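3.2 Participants and clothing diary

The survey was carried out in two towns, Hoteo and Skutance, which have a similar number of inhabitants but a very different supply of second-hand shops. In total 139 households filled in the diary. Each household recorded every garment that was bought, given away, repaired or thrown out during 8 weeks, starting in November. We asked also for the reason of each decision, in the own words of the participant.

Following Escobedo, we treat a garment as "resting" when it stays in the home but was not worn in the last year. This category is often forgotten in waste statistics. In our diaries it was difficult to separate resting garments from seasonal ones, especially for outerwear. Matching pieces gave a further problem, because the upper and the lower part can have a different life. We decided to enter them as separate garments in all cases (Figure 2). 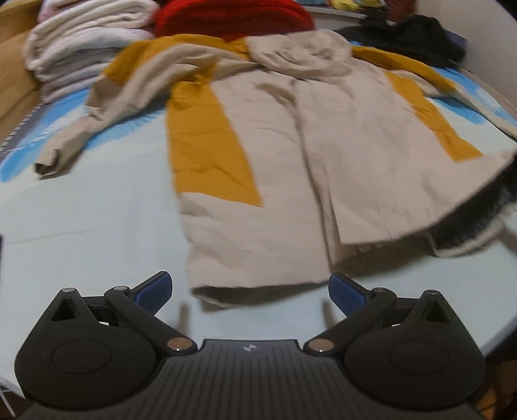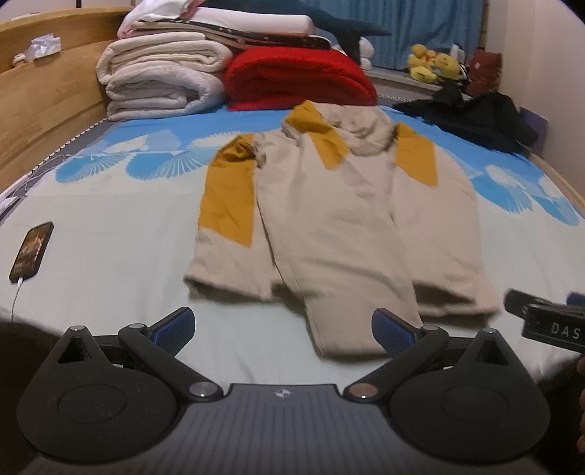 Figure 2. Upper and lower garment in beige with mustard-yellow panels, entered separately: jacket (first) and trousers (second).

The coding was done by two coders in the Brutix software. When they did not agree, the entry was discussed until one code was accepted. Entries without any stated reason were kept for the counting of garments, but they were left out from the analysis of motives in Section 4. Underwear and socks were not included, as the pilot diaries showed that people rarely remember them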